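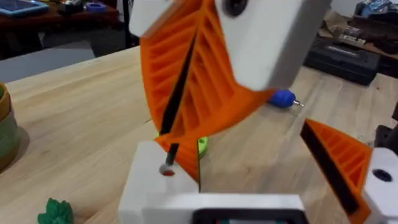 Orange fingers on either side of the blue screwdriver, seen from the wrist.

Teaching by Hand: Pages from the Trirlow Bench

Welcome, and thank you for stopping by! We've been meaning to put up a gallery page for a long while now, mostly so that friends and families can see what we do all day when we say we are "teaching the robot." The short version is that one of us holds the gripper (or works it from across the room with the controls, which takes longer to get used to than you'd think) and does an ordinary chore with it, over and over, while the wrist camera records everything. The robot learns from those recordings later on, and we go home with sore thumbs.

The screwdriver picture comes first because picking up a screwdriver is where most newcomers start, and I have a soft spot for it. It sounds like such a small thing! But a round handle likes to roll, and the thin end gives the fingers very little to hold, so you have to decide early whether you are going for the handle or the shaft and then stick with your choice. We ask people to come down slowly, pause over the tool, and close the fingers as gently as they would around an egg.

The ribbed fingers are printed, and they bend around whatever they touch, which forgives a good deal of sloppy aiming on our part. Grigore Bălan went through 19 versions of the finger before he settled on one he liked, and he still talks about number 20 as though it were just around the corner. If you look past the bench you'll get a fair idea of how the rest of the room lives, with cardboard and circuit boards heaped up wherever there is a flat spot. We do tidy. It comes back.

A few notes for those who have asked. The full screwdriver set, which we call Bakico after an old folder name that stuck, stands at 632 demonstrations, and 200 of those were done by remote control. The hand-held ones are smoother to watch, I think, although the remote ones have a patience to them that I've grown fond of -- you can tell when the person driving has stopped to think. Next on the list is Uderon, our sorting task, and we hope to begin it in October.

If you'd like to come by and try a few pickups yourself, please write to us. Afternoons are best.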